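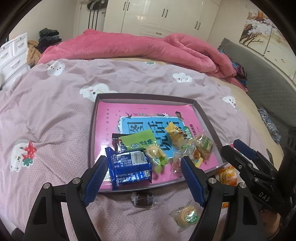 Snacks on the tray, with a pink book underneath them. A few more are still on the sheet in front.

Snack sorting, bedroom
Posted 31/07/2019 in Home

This gallery covers one evening of sorting the snack supply. We buy small individually wrapped things, mostly pastries and candy, and they end up in coat pockets, school bags and the bottom of the closet. Twice a year, once in summer and once in December, everything gets tipped out on the bed and gone through.

The method is simple. Anything past its date goes in the trash. Anything that crushes easily, like the flaky pastries, goes on top or gets eaten that week. Candy keeps the longest and can go at the bottom. Peas and other dry snacks go in the kitchen cupboard, second shelf, behind the rice.

A shallow tray or box lid works better than a deep box, which we used until last year. In a deep box the soft cakes get flattened and you forget what is down there. The Clostico bins we tried before that had lids that popped off.
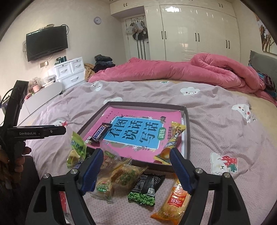

Siriporn Inthanon wrote in to say that she sorts hers by date alone and ignores the type, with the soonest at the front, and that she has thrown out far less since she started. She also keeps the green peas in a jar once the bag is open, as they go soft in 13 days or so at her place.

We may try sorting by date in December. The jar is a good idea for peas, though ours rarely last long enough to need one. The cakes will stay in a lid of their own.

Filed under: bedroom, food storage, snacks
Gallery 76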